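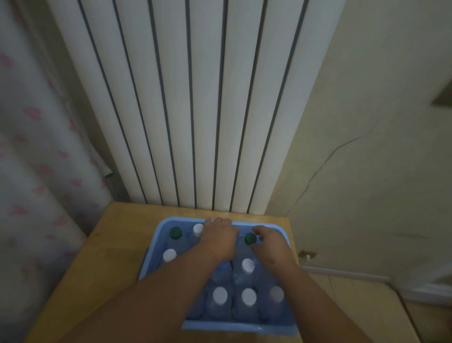 Bottle crate on the staff room table, second check before it goes down to the bay.

We have been running the Skilport transfer unit at the Dalsgaard building since June, and I have been asked a few times what it does to the working day. I keep the maintenance log, so most of what follows comes from there, with some comments from the people on shift.

The job is water bottle returns and refills. Bottles come back from three floors in plastic crates, get sorted by cap, and go out again full. Before June all of it was done by hand. The unit now does the lifting from the trolley to the rinse line and from the line back to an empty crate. Sorting by cap colour and the final check are still manual. Green caps go to the Kurkomura side of the building and white caps stay with us. A mixed crate has to be split before it goes anywhere.

In the first full month the unit moved 3,039 bottles. It stopped 85 times. I went through the stops one by one, and 62 of them had the same cause: a bottle standing slightly proud of its neighbours, so that the grip closed on the cap edge and the force limit tripped. The supplier's advice was to lower the approach speed, which we did, and it made very little difference. What helped was pressing the bottles down by hand before the crate goes on the trolley. It takes a few seconds per crate. You hold the far rim with one hand and go over the tops with the other, and you can feel a high one straight away. Stops in the second month fell to 13.

So the machine has taken out one task and put in a smaller one. Harriet Kapoor, who ran the hand line for years and now runs the bay, objected to this at first on the grounds that she had been promised less handling. I think she was right to raise it. The pressing step was not in the original plan or in anyone's hours, and for several weeks people did it in their break. It is now written into the shift sheet as a task of its own, between sorting and loading.

Other changes, in no particular order:

The heavy lift has gone. Full crates used to be carried from the line to the trolley by one person, sometimes two. They now leave the line on rollers at trolley height. The sore backs have become sore necks in a couple of cases, and we have raised the status screen by the length of a hand to see if that helps.

Work comes in lumps. The hand line was steady. The unit wants a batch ready, then needs no attention until the batch is through, then wants the next one at once. Some people like the gap. Others find it hard to settle to anything in it.

There is less talk. Two people used to face each other across the line. The sorting table is now in the staff room, under the radiator, and the bay is down a corridor. This was a decision about floor space and it could be reversed. I have asked for it to be looked at when the lease on the Devudar store runs out and the spare racking moves.

Fault clearing has become a skill. Three of the shift can do it without calling me. They were given no extra pay for it until October, when the grade was changed.

No posts were lost, though one part-time post was left empty when its holder moved away, and I would not want to claim that had nothing to do with the unit.

Next on my list is the crate itself. The rounded rim is comfortable to hold but gives the locating pins very little to push against, so crates arrive at the line a few millimetres out. I have a set of printed corner guides to try. If they work I will put the drawing up, along with the new stop counts.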